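Ruloda keeper loans, data card

Version 4, maintained by Mereana McKinnon

What is in the file

One row per loan spell for goalkeepers in second and third tier soccer, 263 spells in all, with 2,068 match rows hanging off them. Each match row has minutes, shots on target faced, goals against, and whether the keeper started. Penalties in shootouts are left out. Penalties in normal play are in, flagged with pen = 1.

The spells come from club match reports and league team sheets, typed in by hand. Where the two disagreed we took the team sheet. I am less sure of that choice than I was in version 2, as the Tikau sheets list the backup as starter in several games he plainly sat out. Those rows carry sheet_doubt = 1. Drop them if you like.

About the "development" column

Please be careful with this one. It was added for the Pisharody model, which claims to tell you whether a loan made a keeper better. I have run it on every version of this file and don't believe it. Save percentage over 17 games is mostly noise, and a keeper behind a bad back line faces harder shots than one behind a good one. Nothing in here measures shot difficulty. The column is still included so that people can check the published numbers for themselves.
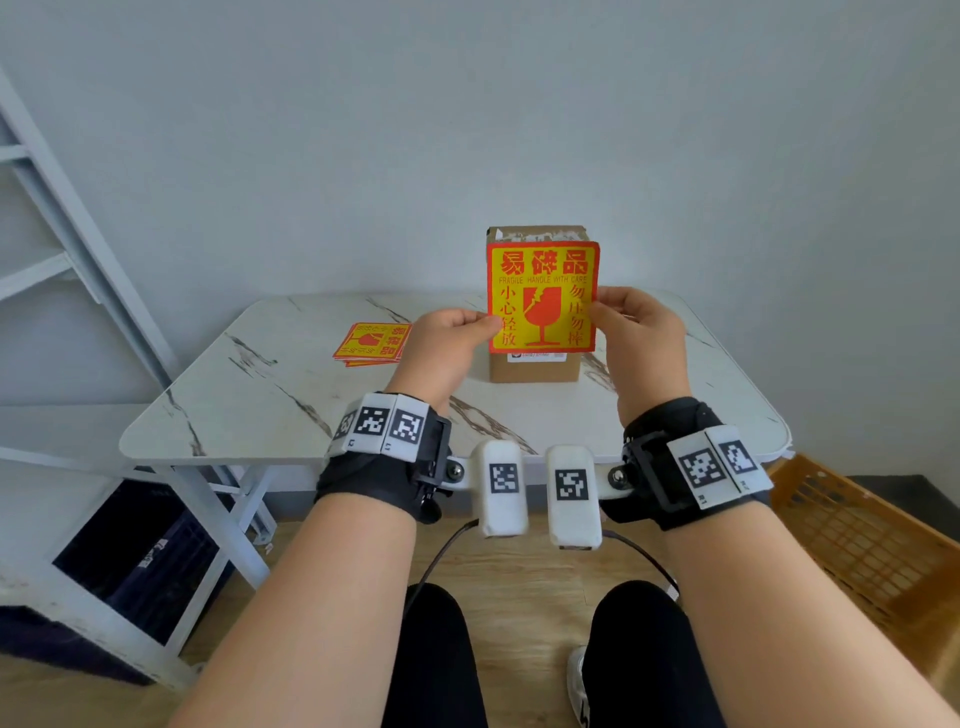 The same goes for anyone ranking keepers by goals against. Jarkow's list did it with version 1, and the top five were all on loan to teams that finished in the promotion places. Draw your own conclusions about what the list was measuring.

Known problems

Minutes are missing for early cup rounds and are stored as blank, never zero. Version 3 had zeros there, so throw it out.

Recalled loans end on the date the parent club announced it, even if the keeper had already left.

Spells under 300 minutes are kept in the file. Any per-game rate built on them is close to worthless.

Two keepers share a surname and a birth year. Join on keeper_id, never on name.

Files

spells.csv
matches.csv
clubs.csv
changes.txt

Updates

The next version is due in April, after the winter recalls are entered. Corrections are welcome with a link to a match report. "I was at the game" has been wrong too often to count as a source.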